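The Plarport is a hand lamp for festival and folk dance groups, sold in sets. We stock it because dancers keep asking for a lamp that can be swung, tipped and balanced on the head without spilling oil on a borrowed costume. We have doubts about parts of it, and they're written down here so you can weigh them before ordering.

## What it is

A short glass cup with a small battery light in the base, made by Distden. The cup sits flat on the palm or the back of the hand. The light has two settings, steady and flicker. It weighs 100 grams with the battery in. The older model, the Skullberg, was heavier and had a rounder base, and some teachers still like it better for head balancing.

Distden calls the flicker "just like flame." We don't agree. From the back rows it passes well enough, but close up the pattern repeats, and once you notice it you keep noticing it. If your group performs in a small room with the audience seated on three sides, ask us for a loan lamp before you buy a set.

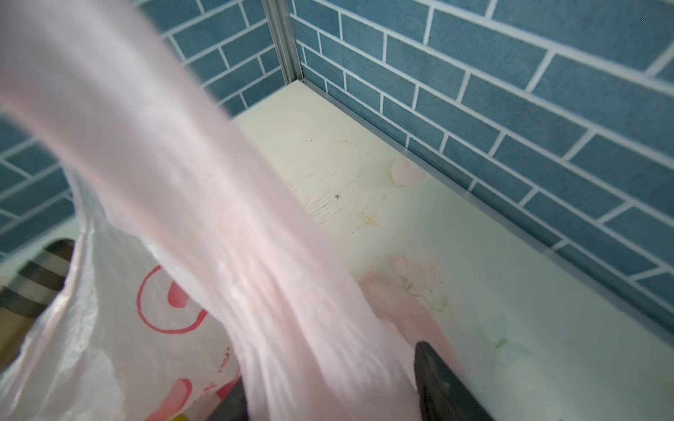

The steady setting is better. It's a plain warm light, a little yellow, and it doesn't change color as the battery runs down. It does get dimmer. The maker says 55 hours on one battery. We wouldn't plan a season around that number. Cold evenings outdoors shorten it, and so do cheap batteries, so put in new ones before any show that matters and use the half-dead ones for practice.

## Grip and balance

The base has a thin ring of rubber. On dry skin it holds. On a sweaty hand it slides sooner than we'd like, and the leaflet's advice to "apply light powder" makes a mess of dark sleeves. Dancers who wrap the lamp in a scarf and swing it won't have this trouble, as long as the knot is tied under the base and pulled tight. Don't trust a silky scarf. Plain cotton is less pretty and safer.

For head balancing, the flat base wants a flat spot. A folded cloth pad helps. Jalali makes one that fits (sold separately, and overpriced in our view – a folded dish towel and a few stitches will do the same job).

The glass is thick, but it's glass. Beginners drop lamps. There's a clear plastic cup that fits the same base, and we'd start any children's group on that one, even though it scratches and looks cloudy by the end of a season.

## Details

- Cup: glass, or clear plastic on request
- Base: black plastic with rubber ring
- Weight: 100 grams with battery
- Light: steady or flicker, one switch underneath
- Battery: one, standard size, not included
- Stated battery life: 55 hours
- Part number, lamp: 515
- Part number, plastic cup: 600

The switch is small and stiff. That's good during a dance, when you don't want it going off by accident, and a nuisance backstage in the dark. Turn the lamps on before the dancers line up.

## Is it "traditional"?

The box says so. Take that with some salt. Dances with lamps were done with oil lamps, and before that with whatever a household had that would burn. A battery light is a convenience for halls that won't allow open flame, and most halls now won't. It doesn't make a performance any more or less faithful. If your teacher learned the dance with real lamps and wants real lamps, this product won't change any minds, and we don't think it should be sold as if it could.

The printed booklet in the box gives a short history of lamp dances. It's thin, mixes up several regions, and names no sources. Skip it and ask the oldest dancer you know.

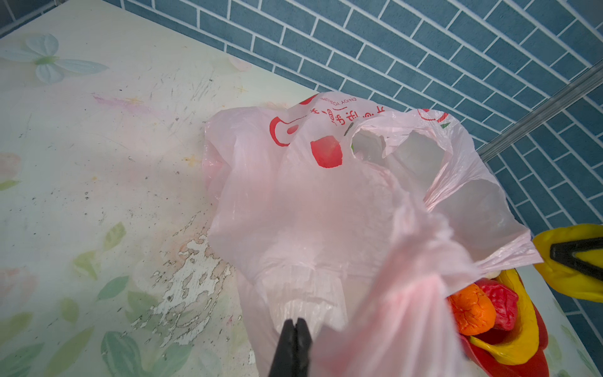 *Pink shopping bag, red print, on a flowered tabletop.*

## Ordering and returns

Lamps are sold in pairs. A dancer who balances one on the head and holds one in each hand will need three, so groups with an odd total end up with a spare. We've asked Distden to sell singles and have had no clear answer.

Unused lamps can come back within the month. Cracked cups can't, unless they arrived that way; open the parcel when it comes and look at each one under a good light. Festival orders for February should be placed early, as the plastic cups tend to run short first.

The Skullberg is still available as a used item when we can get it. Ask for the condition of the switch before you pay – on the older ones it wears out, and we don't have parts.

Page last changed December 10, 2021.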